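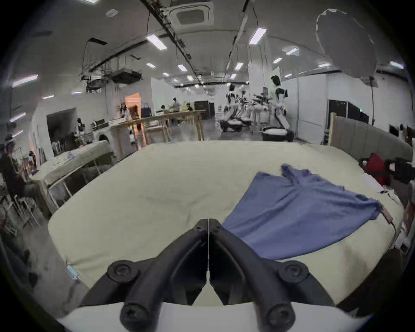

The Lollside Robotics Club is seeking up to 20 participants for its August manipulation project. Work covers household tasks recorded with two-fingered grippers - folding, sorting, clearing tables. A typical first exercise uses one garment, such as the blue one on the bed, and is repeated 50 times per participant. Minimum age is 18.
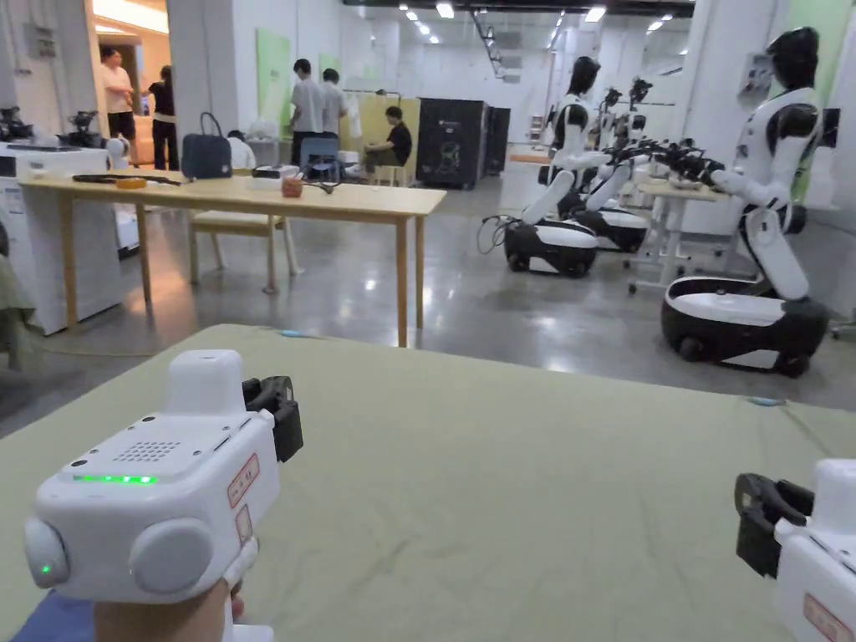 Hand-held grippers at the table, wheeled robots to the right.

No programming experience required. Sessions start at 6 p.m. Apply in writing to Vittoria Gatti, Lollside, Room 1322.

Recent calls
Holia line-following contest - rules
Botia beginners' class
Mancuso parts exchange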